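Workshop Notebook — Small Goods Packing Bench, Cilholm
Entry 16
August, begun 9:40 in the morning
Kept by: Majdi Saliba

Purpose of this entry. To record the state of the keychain packing work following the change of carton, and to set down the points that must be settled before the Rorkimach order leaves the building. Colleagues taking over the bench should read this entry together with entry 15, which covers the inner sleeves.

Order. Rorkimach has asked for 849 metal keychains, to be delivered to the Gakorbridge counter in bulk cartons. Individual boxes were not requested. The customer will sort and hang the pieces on arrival. The written instruction states that chains must arrive untangled and that charms must not show rub marks. The second condition is the more difficult of the two.

Cartons. The supply from Henríquez is plain brown board without printing, as specified. The board is acceptable for weight, but the long panels bow when the flaps are left open for any length of time. A bowed panel makes the flaps meet badly and the tape lifts at the center. Cartons should therefore remain flat until needed. Any carton with a torn top edge is to be kept at the bench for trials and is not to be used for shipment. I have marked the shelf accordingly.

Laying out. Chains of this pattern catch on themselves readily. The rings slip through the openwork charms and hold there, and pulling on the free end tightens the knot. The correct method is to lay the chain down on the table in front of the carton, find the end ring, and draw the piece out to its full length before lifting. A chain that has been drawn out once will usually stay so if it is lifted by one end and lowered slowly. Dropping it in from the height of the panel undoes the work.

Gold-tone sample and trial carton, at the bench:
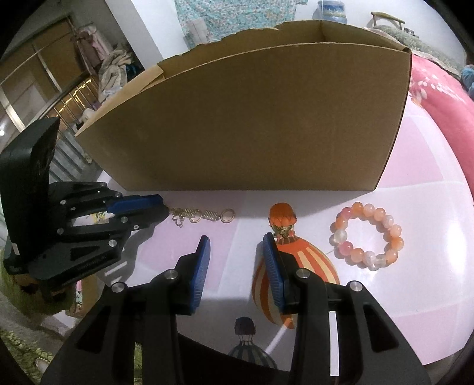
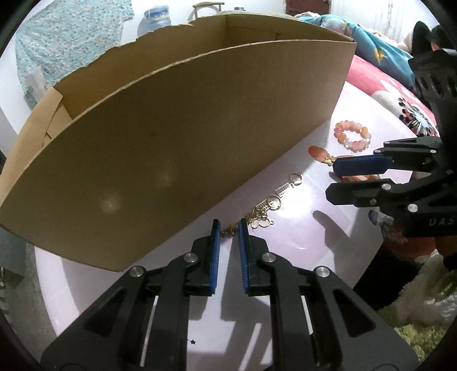

The finish requires further attention. I compared tissue and thin foam as a layer between rows. Tissue is cheaper and takes less room, but the charms press through it when the carton is full. Foam held its shape under the same load — it also kept the rows separate, which the tissue did not. My recommendation is foam between rows and a single sheet of tissue on top. The cost has been passed to the office and no answer has been received as of this entry.

Filling. Up to 3 layers per carton. A fourth layer was tried before lunch and the flaps would not close without pressure. The carton size stays as it is for this order.

Labels. The Gakorbridge counter wants the label on the short side, low, where it can be read when cartons are stacked. The earlier batch carried it on the lid and this was raised with us. The label text is unchanged.

Outstanding:
Reply from the office on the foam.
Replacement tape, wider than the present roll.
Confirmation from Rorkimach that mixed charm patterns may share a layer.

Bench cleared at 4:15. The trial carton has been left assembled overnight in order to see how far the front panel moves. It is to be measured at the middle of the top edge in the morning, before anyone handles the flaps, and the reading written in the margin here.

M.S.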